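Bench notes, drinks corner, February
Saturday, started 10:40

Tap is on the round table. The round table was the last one left in the building that did not already have something clamped to it. Diameter 915 mm, which sounds generous until you put a drip tray in the middle and then try to find somewhere to set down a notebook. Writing this on my knee.

Aim for the day: settle where the tray sits, decide on a glass, and stop arguing about foam.

Tray first. The Van Acker one arrived in a box big enough for a microwave. Steel, separate slotted grate, rounded corners, very handsome, shows every drop. I wiped it before starting and by the second pour you would not have known. Anyone who wants it to look like the catalog can come in and stand over it with a cloth. For the record I think spots are fine. It is a drip tray. It gets dripped on.

The grate rattles if you put a glass down hard. Folded paper towel under one corner fixed it for about an hour, then the towel turned to porridge. Took it out. Need a rubber foot or a thin washer, not more towel.

Glasses. Three kinds tried:
Straight plain ones from the kitchen. Fill line easy to read, slippery when wet, one already has a chip.
The Florard tumblers. Too wide, sat half off the grate whichever way I turned them.
The ribbed ones. Tall enough to meet the spout, nice to hold. The ribs make the level a pain to read from the side, so you end up judging from above like a bartender with a bad neck.

Going with ribbed. Put the Florards back in the cupboard, behind the fondue set, where they can think about what they did.

Tray, grate and ribbed glass as used:

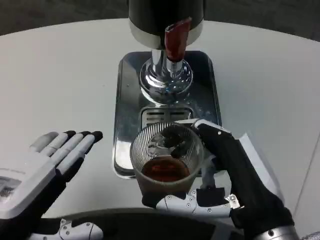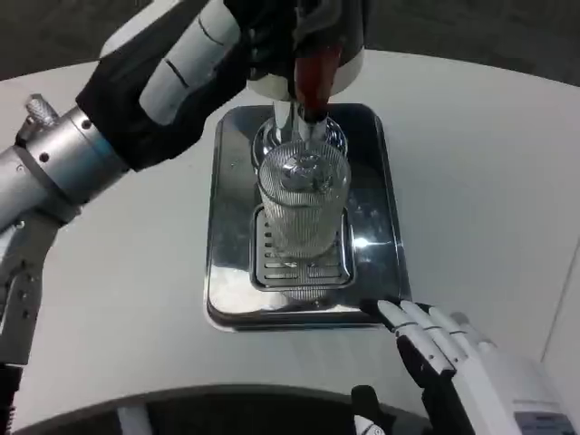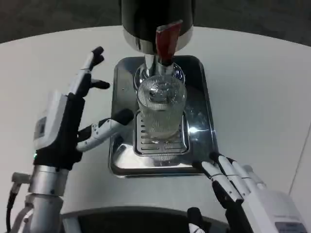
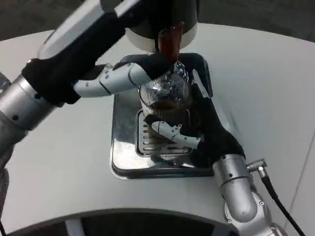
Pours

Target is 200 ml. The handle is the short red lever and it has a dead zone at the start of its travel where you get nothing, then a small stretch where you get a sensible stream, then everything at once. Most of the afternoon was spent learning where the sensible stretch lives. It is smaller than I'd like.

Things that helped:
Centering the glass on the grate before touching the handle. Obvious, still managed to skip it twice.
Opening the handle in one go and closing it in one go. Dithering in the middle gives you a dribble down the outside of the glass.
Waiting a couple of seconds after closing before moving the glass. The spout always keeps back one last drop for your sleeve.

Things that did not help:
Tilting the glass. Fine in a pub. With the spout this short the rim knocks against it and the fill comes up lopsided.
Colder supply. Less foam maybe, but I changed the tub and the hose on the same run so that result is worthless. Do it again properly.

Supply is the Koneva concentrate mixed in the tub, 2 liters at a time. By the end the mix was darker than when we began, my fault, I topped up by eye. The color is no guide to anything today, please do not compare glasses from the morning with glasses from the afternoon and then email me.

Cleaning

Flushed with warm water until it ran clear. The Vustesano manual says to do this after every session and to replace the seal after 3,000 pours. We are nowhere near that, though my wrist would like to dispute the count.

The shiny base under the spout picks up sticky fingerprints on the back side, where you don't see them until the light moves. Wipe all the way round. Tray and grate washed separately and left upside down on the rack by the sink. They are NOT spare, do not put cookies on them.

Leftover

Washer or foot for the grate.
Mark a fill line on the ribbed glass, with tape probably, marker washed straight off.
Repeat the cold run with one change only.
Longer hose so the tub can go on the floor
Ask who has the other chair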